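3. Materials and layout

3.1 The table and its covering

All trials used the same large table. Brown kraft paper over the whole top, pulled tight and folded under at the sides. Tried a cloth first (pilot only) and gave up on it, the apples sat too well in the wrinkles and the positions came out better than they should have. Bare tabletop was no good either, too much rolling. Paper was the compromise. It creases and it scuffs, and by the end of a week the scuffs are a sort of record of where fruit has been, so we note the state of the paper at the start of each session: fresh, used, or worn. Three grades only. Finer grading was attempted and the two coders could not agree on it.

The grid is blue painter's tape. Strips run lengthways first, then across, pressed down by hand against a long rule. Cells are meant to be square and are near enough square for the scoring used here, where an apple counts as in a cell if its point of contact with the paper is inside the tape. Contact on the tape itself is scored as a line case and goes to the second coder. We did not try for better than this. Earlier work on the Plekach layout used printed mats with a fine rule on every line, and those are certainly neater, but they cannot be patched during a session and they shine under overhead lights. Tape can be patched, and it costs next to nothing.

Some of the lines are broken. In Figure 2 the vertical line near the centre is in short pieces with a gap at the middle of the table, and the one to its left has small interruptions as well and bends slightly. For scoring, a missing length is taken as the straight join between the two ends either side of it. This was written down before coding started, not after.
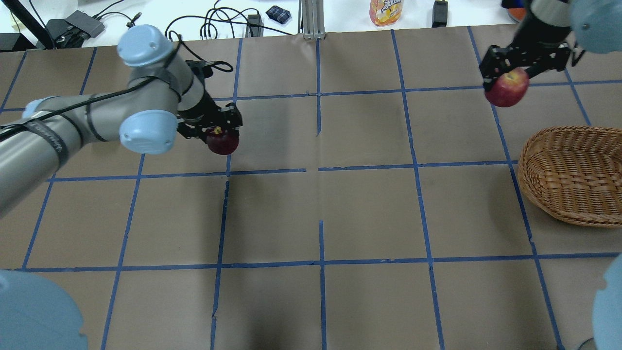

Figure 2. The taped grid on kraft paper. One small dark red apple over the second row, a larger and brighter one over the cells at upper right, by the basket.

Cells are named by row letter and column number, A1 being at the far left seen from the coding desk. Note that the wide view is taken from another side, so rows and columns swap over there; anyone re-using the sheets should read the note on the first page before doing anything else. We lost most of a morning to this.

3.2 The apples

Real apples throughout, no wax or plastic ones. All from one grower by way of Tasport, bought in mixed boxes and not graded. Ungraded was the point. Shop fruit comes so even that size drops out as a variable, and size was one of the things we wanted. The boxes gave us small dark ones, big bright ones, streaky ones, a few lopsided ones that would only stand one way up. Red skins with more or less yellow towards the top. Green fruit was left out after the pilot — different supplier, different firmness, one comparison too many.

In total 263 apples were entered in the sheets. Each was wiped, looked over for marks, weighed on a kitchen scale and put in one of three size groups. No stickers on the skin. A sticker changes how an apple rolls, slightly, and it also gives the coder something to recognise. Identity was kept instead by tray position before the trial and by tray position after. Where the two did not match, the apple was dropped from the marks analysis but kept in the placement one.

Apples with a bruise or a cut at the first look were kept for practice sessions. Storage was in the cool room in the delivery trays, stalk up, out for an hour before use. Fruit older than a fortnight went to the compost, whatever it looked like. One tray was lost over a weekend when the cool room door was left open, and its numbers are blank in the sheets, not re-issued.

3.3 The basket

One basket. Oval, woven wicker, tan-brown, raised rim. We had wanted a rigid tray with square sides because it would line up with the tape and make the basket position easy to state, but everything of that sort we tried was either too deep or too loud, and a hard flat bottom marks fruit. Wicker gives a little. The weave of the bottom also stops the first apple rolling about, which matters more than it sounds, since the first apple decides where the next two can sit.

An oval on a square grid is awkward to write down. We record the cells that the rim touches, then the direction of the long axis, lengthways or across. Wu, who set up the first version of the sheet, had a column for the centre point as well. It was never filled in the same way twice and we took it out. The basket was allowed to straddle a line. Insisting that it sit inside cells would have meant bigger cells or a smaller basket, and neither was on offer.

Rim contacts are coded separately: none, brush, knock. A brush is any touch that leaves the basket where it was. A knock is one that shifts it. After a knock the basket was not put back untill the end of the trial, so the recorded cells can differ between start and end, and both are given.

3.4 Tape wear and what counts as a line

More on this than is usual in a methods section, sorry, but it was the main source of disagreement between coders and it is cheap to get right.

Torn ends. Painter's tape torn by hand leaves a ragged end, and the ragged end is where lifting starts. Cutting is better. We tore it, mostly, the scissors being always somewhere else. Then there are nicks along the edges, and small tabs sticking out at the crossings where one strip was laid over another. At close range these look large. A triangular tab at a crossing can take up a good part of the corner of a cell and a coder working only from the close views will want to call it line. It isn't line. The line is the body of the strip and the tabs are ignored.

Lean. Long strips drift. Over the full depth of the table a strip can start true and finish a little to the left, and you don't see it from the end you are standing at. Cells on the two sides of a leaning strip are then not quite the same size. We left the lean in and scored to the tape as laid, on the view that whoever or whatever is placing an apple has the tape to go by and not the ruler.

Gaps. As said in 3.1, straight join. The hard case is fruit sitting in the gap itself, where there is no tape under it or next to it and the nearest bits of line are some way off above and below. A round red-and-pink shape against the missing stretch of the left line, as here, is the sort of view that went to the second coder every time. 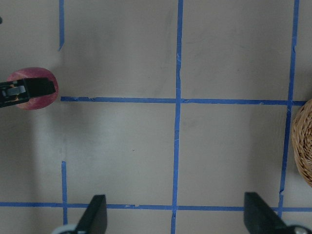 3.5 Procedure

Fifteen sessions, the first on 20 September 2021 and the last in November. Each session began with the same setting up: paper checked and graded, tape checked strip by strip, basket placed and its cells written down. Then the apples for that session out of the tray and on to the grid according to the sheet, one to a cell, never in cells next to each other.

A trial is one apple from its starting cell to its end place, either the basket or another named cell. Two apples may be off the table at the same time. These are logged as a pair and the coder marks which left the paper first. Pairs are kept out of the timing figures but not out of the others. A trial ends when the apple has stopped moving, and this includes rocking. Lopsided ones rock for a surprisingly long time on kraft paper, hence a number of long trials which are not errors.

Order of clearing was set by the sheet, far rows first in half the sessions, near rows first in the rest. The basket started empty in all of them.
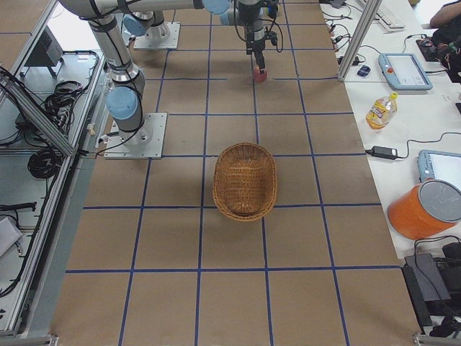 With far rows first the long carries come early, when there is nothing in the basket to hit, and the short ones come late when there is. We expected fewer marks that way round. The tray checks are in section 4; what matters here is only that the order was fixed beforehand and was not changed for any reason, including the session where the light over the far end failed and the top rows had to be coded from one view only.

After clearing, the apples came out of the basket in the order they could be reached and went back to the numbered tray. Second look for marks the next morning, not the same day — fresh bruises under a dark red skin are very easy to miss and want a night to come up. The person doing the second look did not have the first sheet in front of them.

3.6 Coding and agreement

Oanh Ninh coded all sessions. A second coder took a share chosen by session number, plus every line case. Agreement on start cell was 93 per cent before discussion. Most of the misses were line cases near broken strips, a few were the row and column swap again. End place in the basket is coded as yes or no only. We had hoped to code position within the basket, by quarters of the oval, but once there are several apples in it the lower ones can't be seen and the coders were guessing. Dropped.

The sheets were drawn up in Drernum and exported as plain tables. Column names are short and not always kind to the reader. "rimE" is rim contact at end, "ppr" is paper grade, "tpch" is tape patched during session, yes or no. If tpch is yes the trial number at which it was patched is in the next column. Patched strips were laid over the old one where this was still stuck, and in fresh where it had come away completley, and in both cases scoring from that trial on goes by the new tape.

Missing values are left empty. A zero is a zero.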